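The Ferry Town That Learned to Love Its Strays

Take the early boat across to Tutley and the first thing to greet you will be a cat. Probably a ginger one, probably sitting on a coil of rope, and certainly expecting breakfast. By the time you have walked up the ramp and past the ticket office there will be more of them, stretched along the harbor wall, tucked under the benches, asleep on the hoods of parked vans that still hold a bit of warmth from the morning deliveries.

I came over from Nedau for a long weekend and ended up staying 8 days, and I blame the cats entirely.

Tutley has always had strays. Fishing towns do. But a few years ago the numbers had climbed to the point where people were quarreling about it in the bakery line. Cafe owners wanted them gone from the terraces. Retired residents, many of them foreigners who had moved over for the sunshine, were spending a good part of their pensions on kibble. There were litters in the boatyard every spring, and by September half of those kittens were sick or had simply vanished. The town hall's answer was to put up signs asking everyone to stop feeding them, and everyone ignored the signs.

What changed things was a small clinic called Cassim, which took over the old net store behind the fish market and began neutering strays at cost. The idea is an old one and works the same way here as it does anywhere: catch the cat, neuter it, clip the tip of one ear so it doesn't get caught twice, and put it back where it lives. The cats keep their corner of town, and the colony stops growing.

And the town went for it! That was the part I loved hearing about, because I must have asked every shopkeeper on the waterfront and each one had a story. The hardware store lent out traps from behind the counter. The bakery, where so much of the arguing had been done, started a jar by the register and filled it most weeks. In the first season the clinic got through 60 cats, which is a huge job for a place with a single operating table and a waiting room the size of a closet.

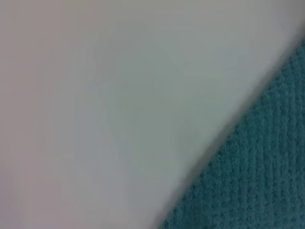

The feeding got organized, too. There are now 7 feeding spots, all of them away from the restaurants, and each has a little wooden shelter with a sloped roof and a water bowl. Food goes down at dawn and again before sunset, and whatever is left gets picked up so it doesn't bring in rats or gulls. I tagged along on the evening round up by the chapel steps and it was wonderful – one minute an empty lane, and the next a whole parade coming over the walls with their tails up.

It hasn't all been smooth. The village of Fovstead, on the far side of the headland, wanted nothing to do with the plan for a long time, and cats don't care much about village limits. New arrivals kept turning up on the coast path, unclipped and hungry and quite often pregnant. There was a chilly exchange of letters between the two town halls. Then Fovstead had a bad kitten season of its own, and this spring it set up 3 feeding spots and started sending its cats over the hill to be neutered. I walked the path both ways and every cat I got close enough to check had a clipped ear.

Money is still the worry. The clinic runs on donations and on what it earns from paying customers with pet dogs and the occasional parrot, and a broken autoclave last winter nearly finished it. Visitors can help more than they might think. Nearly every hotel at the harbor sells a calendar of the town's cats (mine is already up in the kitchen, with a very grumpy tabby for January), and all of what it brings in goes to surgery.

If you do go, a few things worth knowing. Don't feed the cats at your table, however hard they stare. Let them come to you, and leave the ones that won't. If you see one limping or with bad eyes, tell the clinic where it was and what color it was, and leave the catching to people with a trap and thick gloves.

And get the seat on the left side of the ferry going home. From there you can see the wall all the way out past the breakwater, with the ginger one still on his rope.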